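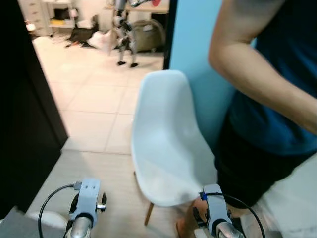
Phong Cù read our first draft and wrote back that a planner which has lost sight of the cloth should say so out loud, and that ours kept quiet and guessed. That comment stung a bit, and then it turned into the whole project.

Hider: Keeping Track of Cloth Behind the Grippers
Final project report, Robot Software Studio
November 18, 2024

What we built

Hider is a small piece of software that sits between the perception code and the planner on a two-armed robot. Its job is to keep a running guess about the parts of a cloth that the head camera can't see at the moment, usually the parts tucked behind the robot's own grippers. It also attaches an age to each guess, so the planner knows when it is working from something fresh and when it is working from memory.

We came to this from the planning side. Our first plan was to write a bag-opening planner on top of Roreck, the motion library our course uses, and have it pick up a cloth bag from a chair, find the opening and spread it. We got as far as the picking up! Then we spent two weeks staring at failed runs and noticed that they nearly all went wrong at the same moment, right when both hands closed in. The planner would choose a lovely second grasp point, the second arm would go there, and the fabric would have moved while the first gripper was in the way.

So we changed topics, with permission, and we're really glad we did.

How the pieces fit together

The robot already came with a driver for each arm and a camera stream from the head and from each wrist. We didn't touch any of that. On top of it there are now four programs of ours, each in its own process.

The segmenter takes head camera pictures and marks which pixels are cloth. It is a small network we fine-tuned from the one in last year's course materials, and it is the part we understand the least and changed the least.

The self-mask draws the robot's arms and grippers into the head camera view from the joint angles, so that every pixel gets one of the labels cloth, robot or other. The cables were a pain. They aren't in the robot model, they swing, and a thin dark loop over pale fabric looks to the segmenter exactly like the edge of the cloth. We ended up widening the mask near each wrist to swallow most of the cable, which loses some good cloth pixels but stopped the phantom edges.

Hider itself takes both of those and updates a mesh. Mesh points that are seen get corrected. Mesh points behind the robot mask are carried along with whatever the nearest gripper is doing, and their age goes up.

The planner asks Hider for grasp candidates and gets back a list with ages. Anything too old is thrown out, and if the list is empty the planner has to ask for a look before it may ask for a grasp. A "look" is a short backward move of one arm, chosen to uncover the most old mesh points. This is the bit that answers Phong's comment, and it took one evening to write after weeks of avoiding it.

One Hider update takes 18 milliseconds on the lab desktop. Our first version was so slow that the planner was getting ages that were themselves out of date, which is funny now. 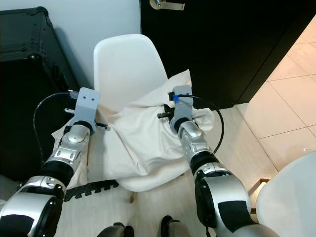

Two hands on one piece of fabric

The single-hand case was easy to model. If one gripper holds the cloth, hidden points near it move with it and the rest hang. With both grippers holding on, the hidden part between them can be slack, tight or folded, and all three look the same to a mesh that only knows where the hands are.

We tried three ways of handling this.

1. Treat the cloth between the hands as a spring. It was quick to code and very jumpy. The springs would ring after every small arm motion, and the planner kept seeing grasp points that wiggled.

2. Treat it as a chain of fixed-length links that can fold but can't stretch. Much calmer, and the one we kept. When the hands are farther apart than the chain is long, Hider raises a "taut" flag and the planner stops pulling.

3. Learn it from recorded runs. We got a model trained, and it was promising on the runs it had seen and wild on everything else. We didn't have enough recordings to be fair to it, so we can't say much about the idea.

The taut flag was a side effect of the second option and it became our favorite feature. Before it existed, we stopped runs by hand whenever the pull looked too strong, and whoever was at the keyboard had their own opinion of "too strong." Having the software call it made runs comparable for the first time.

There's one assumption hiding in all this: that the gripper has hold of the cloth at all. If the fingers close on air and the software thinks they closed on fabric, every hidden point gets dragged along with an empty hand, and it gets dragged with confidence.

Checking for a real pinch

Finger width was the obvious signal and it doesn't work for us. Thin fabric between two fingers gives almost the same reading as no fabric. Motor current was a little better, but it drifts as the motors warm up, and a threshold that was right after startup was wrong by lunch.

What worked was the wrist camera. Up close, a pinched sheet has a very recognizable look: a small peak at the fingertips with wrinkles running away from it. Our check cuts out a patch around the fingertips (their place in the picture is known from calibration), looks for edges in that patch, and asks whether they point back toward the tips. Wrinkles from a real pinch spread out from one place. Wrinkles that were already in the cloth run any which way.
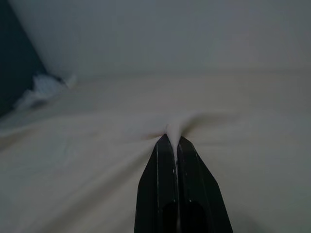

We score it from zero to one and smooth it over six wrist camera pictures, and Hider only starts dragging hidden points when the smoothed score passes the limit. There's no learning in it, the code fits on one screen, and you can draw the edges and the score over the picture and see immediately what it was thinking. After fighting with the learned cloth model that felt like a vacation.

It does have a weak spot. On flat fabric with hardly any tension the wrinkles are faint, and the score climbs slowly, so a good pinch may be reported late. Being late was cheap in our tests. A false yes was expensive, so we set the limit on the strict side and left it there.

The replay tool

We want to give this its own section because it saved us. Hikia is our replay tool. It loads a recorded run and lets you scrub through time with the head view, both wrist views, the mesh and the planner's messages all lined up. Mesh points are colored by age, so you can watch a patch of cloth go stale behind a hand and then snap back when the hand moves away. (Very satisfying. We may have spent too long picking the colors.)

The important part is that Hikia can rerun Hider on old recordings with new settings. Most of our tuning happened this way, at a desk, with no robot time at all. Before Hikia, trying a new setting meant booking the Vasconcelos room, setting the chair up again and hoping the cloth landed in some similar way. It never did.

A note for anyone who picks this up: the camera clocks and the arm clocks don't agree. We correct it with a fixed offset stored in the run's settings file. If you record on a new machine and the mask seems to trail behind the arms, fix that number first and leave the masks alone. We lost most of April to this.

Results

By the end we had 335 recorded grasp attempts to replay. We ran the planner's choices with and without Hider on every one, and marked by eye whether the chosen second grasp point was on the cloth at the moment the arm would have arrived. That marking is the weakest part of our method. Replaying a recording can't show what the cloth would have done if the robot had chosen differently, so we only compared the first choice after both hands came in, and dropped everything later in the run.

With that warning, the change was clear. Most of the bad second points from the old setup were ones Hider had labeled as too old, and the planner with Hider asked for a look at exactly those times. It was slower per run, as expected, and the extra time was nearly all looking.

Where it still picked badly, the causes were these:

- A fold lay on top of another fold and the mesh treated them as one layer. This was the most common one by far.
- The segmenter took part of the chair for cloth. Pale fabric on a white seat is hard on it, and we should have trained with more of that.
- The cable got out from under the widened mask.

We never got to opening the bag. The planner for that step exists, and it runs in replay, but we don't have enough tries on the robot to report anything.

What we'd do next

Layers, first. The mesh needs some way of saying "there is cloth under this cloth," even if it can't say how much. We sketched a version where each mesh point carries a second, hidden height, and it looked doable, just too late in the term.

Second, let the wrist cameras feed the mesh directly. Right now they only answer the pinch question, which is kind of a waste when they sit so close to the fabric the head camera can't see.

And the look move should consider both arms together. At the moment it picks one, moves it back, checks, and if that didn't uncover enough it tries the other one. Watching it do the two in turn in Hikia you want to shout at the screen. The code for choosing is in the planner folder under look, it's short, and there's a comment at the top listing the two cases where it picks the wrong arm.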